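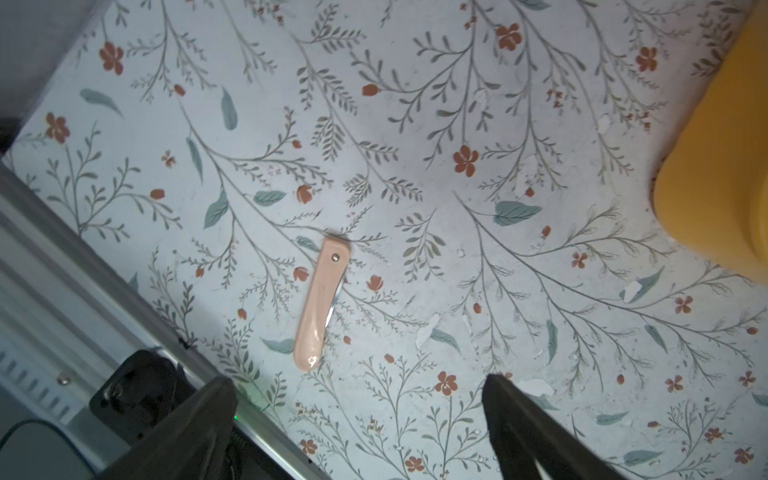 A folding knife, closed, on a botanical print.

Why I still want a knife in my pocket
By Suha Qaisi
April 12, 2018

My grandfather peeled oranges in one go. He'd take the knife out of his waistcoat, open it with his thumbnail, and the peel would come away in a long curl that he hung over the edge of the saucer. Then he'd wipe the blade on his handkerchief, fold it up and put it back, and the whole business took less time than it takes me to find the peeler in our kitchen drawer. I must have watched him do it hundreds of times and I never once asked him to teach me, which I regret quite a lot.

I've been thinking about him because of a row at my allotment (well, a row by the standards of Giltcombe, so four people speaking slightly faster than usual). A woman two plots down had asked if anyone could cut some twine. I got my knife out and cut the twine. A chap who was passing stopped and said, "Should you be carrying that?" He wasn't rude about it. He seemed really worried for me, as if I'd taken out a cigarette next to a petrol pump. Somebody else said it was a disgrace that you couldn't carry a knife these days, somebody else said you could, and by the time it was over the twine had blown into the brassicas.

I don't want to be flippant about this. There are families who can't hear the word knife without thinking of one particular night, and if I had to choose between my twine and one of their children then obviously the twine loses, every time, and I'd chew through it with my teeth. I don't think the people who are frightened are silly. I've got a nephew of seventeen and I'm frightened too when he's on the last bus.

But I do think we've got into a muddle, and the muddle is that we've started treating a small tool as though it were a character flaw. The knife I carry is a little folding thing with a blade shorter than my finger. It doesn't lock. I bought it from Zisis, the hardware shop on the corner by the old baths, where they keep them in a glass case between the padlocks and the tape measures, and the man asked me what I wanted it for. "Everything," I said, and he nodded and sold me a sharpening stone as well. That was a good conversation! He took it for granted that a person might have a lot of small jobs to do.

And I do have a lot of small jobs. I kept a tally last October, mostly to win an argument with my husband, and by the end of the month I'd used it 215 times. Parcels, mainly. Apples. The plastic tag on a pair of gloves, a loose thread on a hem, a seed packet, the lid of a paint tin (naughty, you shouldn't, it ruins the tip). A splinter of kindling. A lump of cheese on a very windy hill. I scraped moss off a step with it and cut a plaster to fit a toe. None of those jobs is interesting, and I could have done all of them some other way, usually by going indoors and rummaging about for ten minutes and coming back with the wrong scissors.

What I'm really on about, I suppose, is competence, and how odd we've become about letting people have it. We've got very used to things being done for us, or made so that they can't be done at all. My kettle has a special screw in the bottom so I can't open it. My phone is glued shut. The bread comes sliced, the carrots come in sticks, and I've seen a pot of orange segments in the supermarket for more than the price of three oranges. I'm sure that pot is a blessing for anyone whose hands hurt, and I'll be one of those people soon enough, so I won't sneer at it. Still, I look at the pot and I think of the curl of peel on the saucer.

Thaddäus Hubmann, who taught woodwork at my daughter's school until he retired, had a way of starting off the youngest ones that I think about often. First lesson, no machines. Each child got a stick and a knife and a place on the bench, and they had to make the stick pointed. That was all. He told me that over his years there he reckoned he'd put a knife in the hands of 2,548 children, because he'd kept all his registers and added them up one wet afternoon. He'd had plenty of nicked thumbs and one faint. He'd also had children who couldn't sit still for anybody else sit for the whole lesson, bent over, tongue out, shaving away at a bit of hazel. "They go quiet because it matters what they do next," he said to me. I've never had a better description of concentration from anyone.

They don't do it now. The new person is lovely, by all accounts, and does clever things with cardboard and a laser cutter, and I expect the paperwork for the sticks would have finished her off. I can't blame her. If I were the head and I had to sign a form saying I was happy for thirty children to have a blade each, my pen would hover as well. But something has gone with it. You learn to be careful by being handed something you need to be careful with, by somebody who's watching you and who thinks you'll manage. I don't know how you learn it from a poster.

I was clumsy with mine at first, I should say. I've a white line across my left forefinger from closing it carelessly while talking, and I've never closed it carelessly since. I cut away from myself. I don't pass it to anyone open. I don't take it to football or the pub or into town, partly for the law's sake and partly because there's no twine in the pub. When I fly I leave it in the dish by the front door, after losing the one before it to a tray at the airport (a very sad little tray, full of corkscrews and nail scissors). If you're going to carry one, go and read the rules properly where you live, don't take them from me or from a man at an allotment. They're fussier than you'd think, and they change, and a knife that's fine in a field might want explaining on a high street.

That bit bothers me, I admit. I don't love the idea of explaining. My mother thinks I'm mad to risk it at all, and she points out, fairly, that some people get asked to explain themselves a good deal more than others do, and that a pale lady in a wax jacket would have had a different sort of chat from me by the brassicas. She may be right. The chap was perfectly nice. I did notice that he asked me and didn't ask old Mrs Jankauskaitė, who was standing beside me at the time holding a billhook.

We had a holiday in Eltau a few summers ago, up a valley with a great many cows, and everyone had one. The girl in the bakery had one. She cut our loaf in half with the knife off her belt because my husband had asked, in dreadful German, for something smaller, and then she used the point to show us on the map where the path had been washed out. No one in the queue looked up. I'm not daft enough to think that a whole country's habits can be brought home in a suitcase, and I know a village in the mountains isn't a city. But I did love how ordinary it was. It sat in her hand like a pencil.

So I'm keeping mine. I've offered to show my nephew how to sharpen one on the stone, at my kitchen table, with his mum's say-so, and he shrugged in a way that I'm choosing to call a yes. I've bought a net of oranges. I can get nearly two thirds of the way round now before the peel breaks.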